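Stop selling us the arm. Sell us the fingers.

Jan 6, 2021

Every robotics kit I get pitched leads with the same thing. The arm. Reach, payload, a glossy render of it holding an egg. Then you get to page 7 of the brochure and there's one line about the gripper, usually "compatible with most end effectors". Great. Thanks.

So I have a soft spot for what Brosto is doing with the Juron, a hand-held gripper kit with no arm in it at all. You hold it, you do the job yourself, the recordings go off to teach a robot later. 800 dollars for the basic kit. I've had one on my desk long enough to have opinions, and most of them are good. Not all.

First the good. It's cheap compared to the alternative, and the alternative is renting arm time by the hour and watching a grad student restart the controller. With a hand-held you pick the thing up and go. Kitchen, garage, office, wherever. My first session I got 157 usable grabs before dinner, on junk I had lying around the house. Try that with a bolted-down arm.

And it's plain. I mean that as praise. Flat black plastic arms, screws you can see, pivots you can see. If something goes I can probably work out what. Compare the Usmani glove, which is beautiful and sealed shut and goes back to the factory if it so much as sneezes. I sent mine back in June. Long story, still annoyed.

Now the part where I get grumpy. Soft stuff. Bags, film, cloth, anything that folds. The demo reel is all blocks and mugs, becuase blocks and mugs are easy. Real work isn't. Real work is a thin plastic bag slumped over the edge of a desk with no obvious place to grab it. 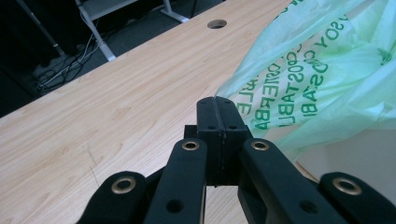 Fingers closed, green compostable bag beside them. The hard case.

You come in with those two flat pads and you have to decide - pinch a fold, or slide along the edge and hope. With my hand I'd do it without thinking. With the Juron I have to think, every time. The pads are tall and square and they want something with sides. A bag has no sides. I miss a lot. Then I catch three layers when I wanted one.

Is that Brosto's fault? Partly. A softer, thinner set of fingertips ought to be in the box. They're not. They're an add-on, 20 dollars a pair, "coming soon", and that's been the wording for as long as I've been checking. The pads are held on with screws so swaping them shouldn't be a big deal. Just ship them.

But partly it's ours, the buyers. We keep rewarding the mug video. Flarnov put out a kit last year with nothing but rigid jaws and got glowing write-ups, and I doubt any of the reviewers tried it on a trash bag or a sock. If the only test is a block then the only thing you'll get is a block machine.

Another gripe while I'm here. The manual. It spends four pages on unboxing and half a page on technique. How fast should I close? How far ahead of the object should I line up? Do I keep the failed grabs or toss them? That last one matters a lot and the manual says "at user's discretion". Come on. I keep them, for what it's worth, in a seperate folder.

Would I still buy it? Yes. For rigid things on a table it's the best value I've used, and I've used too many. If your job is laundry or groceries or anything with a bag in it, wait for the soft tips or plan on making your own. I've started on a pair out of silicone baking mat. Ugly. More next time if they hold up.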